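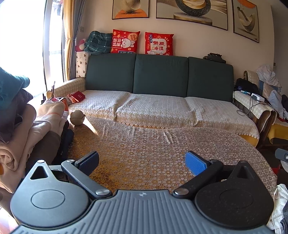 レース風のクロスを掛けた低いテーブル。細かい丸の模様で、色は白と橙がかった金。

2020年7月10日　縄跳び導入プログラム 試行メモ

前回の記録が走り書きで、自分で読み返しても何のことやらさっぱりだったので、今日は少し丁寧に書いておきます。その分長くなると思いますが、いつものことなのでお許しください。読む人は途中でお茶でも淹れてきてください。

午前はVanthorpeの体育室で、縄の長さと材質の見直し。午後は同じ場所で、初めて縄を持つ子たちの回。参加は17人でした。サンダマリさん(Sandamali Jayawardena)が最初から最後までついてくれて、本当に助かりました。彼女の声はよく通るのに、どういうわけか怒鳴っている感じがまったくしないのです。あれは見習いたいと毎回思いながら、終わる頃にはこちらの喉がガラガラになっています。

まず縄のこと。

これまで初心者にも細いビニールの縄を渡していましたが、やはり軽すぎるようです。回している本人に縄の位置が伝わってこないので、腕だけが先に行ってしまい、縄は頭の後ろでだらんとしている。そこで今回はKalicoの布編みの縄と、Camposのビーズの縄を並べて、どちらでも好きなほうを取っていいことにしました。

布編みのほうは、足に当たっても痛くないのが何よりです。当たるのが怖くて跳ぶ前から膝を縮めてしまう子が、これだと割とすぐに力を抜きます。ただ、空気の中でふわっと遅れるので、速く回したい子にはもどかしい。何度かやったあとで自分からビーズのほうに替えに来た子もいて、それはそれでよい流れだと思いました。

ビーズのほうは、床に当たるとカチッと音がします。この音が思った以上に役に立ちました。「カチッの前に跳ぶんだよ」と私が言うと、みんな音を待ってから跳ぶのでもちろん引っかかる。これは完全に私の言い方が悪かった。サンダマリさんが途中で「音と音の真ん中で膝をゆるめてごらん」と言い直してくれて、そこから何人かの動きが目に見えて柔らかくなりました。次回からこの言い方を使います。指導案の文言もこれに差し替えること(私の担当)。

長さについて。縄の真ん中を片足で踏んで、持ち手が脇の下あたりに来るくらい、というのが今までの目安でした。初めての子にはもう少し余裕があってもよさそうです。長いと縄が床で余って跳ねるので、長ければよいというものでもないのですが、短い縄で背中を丸めて跳ぶ癖がつくよりはずっとましだと私は思います。この点はサンダマリさんと少し意見が分かれました。彼女は最初から適正な長さで、という考えです。結論は出していません。両方を交互に試して、もう少し様子を見ましょうということになりました。

それから、結んで短くするときの結び目の位置。持ち手のすぐ下で結ぶと、そこだけ重くなって回り方が変になります。持ち手の中に余りを通して留められる型なら、そのほうがずっといい。古い縄は蓋が固くて開かないものが多く、午前中の半分はこれで終わった気がします。指先がまだ痛いです。

午後の流れを忘れないうちに。

最初は縄を床に置いて、またぐだけ。右からまたぐ、左からまたぐ、両足で越える、後ろ向きに越える。いきなり回させないのは前から決めていたことですが、今日は置き方を変えて、まっすぐ、くねくね、丸、と本人たちに好きな形を作ってもらいました。これが大受けでした！ 川だと言う子、蛇だと言う子、お鍋だと言う子(なぜ鍋なのかは聞きそびれました。次に会ったら聞きたい)。隣の人の川も跳んでいいよ、と言ったら部屋中をぐるぐる回り始めてしまって、予定の時間をだいぶ過ぎましたが、止める気になれませんでした。あれだけ跳べば準備運動としては充分すぎるくらいです。

次に片手回し。持ち手を二つまとめて片手に持ち、体の横で回します。跳ばずに、まず音だけ聞く。それから音に合わせて膝を曲げる。右手でできたら左手。左になると急に肩から回す子が多いので、「肘をお腹の横に置いておく」という合図を入れました。タオルを脇に挟ませる案も以前ありましたが、落ちたタオルのほうに気を取られて縄どころではなくなるので、今回は見送っています。

そのあと、前に回して足元で止める練習。縄が床に来たら、つま先で押さえて止める。止まったらまたいで、また回す。これはゆっくりでいいのが良いところで、縄が一周してくる間に考える時間があります。急いでつなげようとする子には「止める名人になってください」とお願いしました。名人という言葉が効く年頃なのだなあと、しみじみしながら見ていました。

ここまで来てから、やっと続けて跳ぶ練習に入ります。続けて二回跳べたところで大喜びしている子がいて、私も一緒になって喜んでしまい、記録用紙に書くのを忘れました。すみません。あとでサンダマリさんの用紙から写します。

最後は60秒チャレンジ。時間の中で何回跳べたかを数えますが、引っかかっても数はそのまま続きから。ここを「引っかかったら一からやり直し」にしていた頃は、途中で座り込んでしまう子が必ずいました。続きから数える方式にしてからは、縄が足に絡まっても大急ぎで直してまた跳び始めます。その慌てぶりがまた楽しそうなのです。一人、合図が鳴る直前に100回に届いた子がいて、本人がいちばんびっくりした顔をしていました。

全員分を足した合計の数も最後に出すつもりだったのですが、数え忘れた子がいたのでやめました。合計を出すなら、二人組で片方が数える形にしないと無理です。ただ二人組にすると、待っている間に縄を振り回す子が出るので、座って数えるという約束を先にしておく必要がありそうです。どこで座るかも決めておかないと、跳んでいる人の真後ろに座られてひやっとします。床にテープで印を付ける案をVanumの打ち合わせに出してみます。

気づいたこと、順不同で。

・裸足と運動靴が混ざると、跳ぶ高さの声かけが難しい。次は靴でそろえる。

・音楽はなくてよかった。拍がはっきりした曲を用意していたけれど、初心者は自分の縄の速さで跳ぶだけで精一杯で、曲はかえって邪魔になりそうだった。慣れた子の回で使う。

・「高く跳んで」は禁句にしたい。言うとみんな膝を胸まで抱えてしまい、三回ほどで息が切れる。「床を小さくノックするみたいに」のほうが伝わった。これは昔、自分が習ったときの言い方で、書いていて急に懐かしくなった。

・お手本を見せる向き。向かい合わせだと左右がわからなくなる子がいるので、片手回しだけは背中を向けて見せたほうがいい。でも背中を向けると後ろで何が起きているかわからない。二人で指導できる日だけにする。

・間隔は、両手に縄を持って広げて、隣と触らないところ。始めるときは守れているのに、跳んでいるうちにみんな少しずつ前に出てくる。私もお手本のたびに前に出ているらしく、サンダマリさんに笑われた。

・水を飲む合図はこちらから早めに。楽しくなると自分からは飲みに行かない。

縄の片付けについても一言。持ち手を合わせて二つに折り、もう一度折って、ゆるく一つ結び。きつく結ぶとビニールのほうは癖がつき、次のときに床で跳ねて大変なことになります。今日の片付けでも固結びが混ざっていたので、全部ほどいて掛け直しました。保管は309号室の奥のフックに、長さ別で。長いものが左、短いものが右です。持ち手に色テープを巻く件は、テープが切れているので買ってから続きをやります。

未解決のことも残しておきます。

後ろ回しを早い段階で入れるかどうか。前回しで腕が大きくなってしまう子が、後ろ回しをやると急に手首で回せることがあって、今日も遊びでやってみた子がまさにそうでした。たまたまなのか、縄が見えないところから来るから慎重になるのか、私にはまだ判断がつきません。サンダマリさんは前から気になっていたそうで、次の回でほんの少し時間を取って、希望する子だけにやってみることにしました。無理にはやらせません。

大縄は九月の回まで待ちます。回し手がそろわないと、入る側がいくら上手でもどうにもならないので、先に大人同士で回し方を合わせておきたいのです。肩に力が入って縄が楕円になるのは主に私のせいで、これは自主練習します。ほかにも回し手をやってみたい方がいたら、次に顔を合わせたときにでも声をかけてください。未経験でもまったくかまいません、一緒に練習しましょう！

次回までにやること。
指導案の文言の差し替え(音と音の真ん中)。
色テープの購入。
蓋の開かない持ち手の縄をより分けて、直せるか見る。
記録用紙に「縄の種類」の欄を足す。今日は誰がどちらの縄を使ったか、途中で替えた子の分があいまいになりました。
サンダマリさんの用紙を借りて、抜けているところを写す。

追記。帰り際に、さっきの鍋の子が玄関でまだ跳ぶ真似をしていました。縄なしで、手首だけちゃんと回っていました。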